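5.2 Dropped plates and what the logs call them

The success figure reported for the Dromero policy deserves a second look. Of 180 plate runs, the software marked only four as failures, and we do not believe it. Its test is whether the fingers stayed closed until the release command. A plate that swings in the grip and comes down on its rim passes that test, as does one that knocks a mug on the way. Dağdelen and Szénási went back through 100 of the runs by hand and could not agree with the log on run 2417, or on several others like it.

The usual answer is to grip harder. We doubt this helps: a rim held at one point can still turn, and more force may simply chip it. Nor does the wrist view settle the matter, as the fingers fill much of it (Figure 6).

Figure 6. Wrist view during the plate task. A white plate is held by its rim at a steep tilt, close to a pale yellow mug.

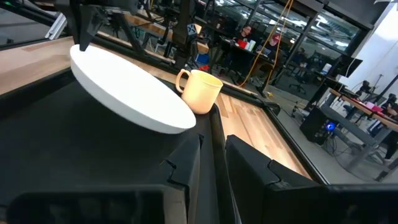

Until slip is measured directly, we treat the logged rate as an upper limit – and probably a generous one. Section 5.3 repeats the count with Çetinkaya's stricter rule, under which any contact with a second object ends the run.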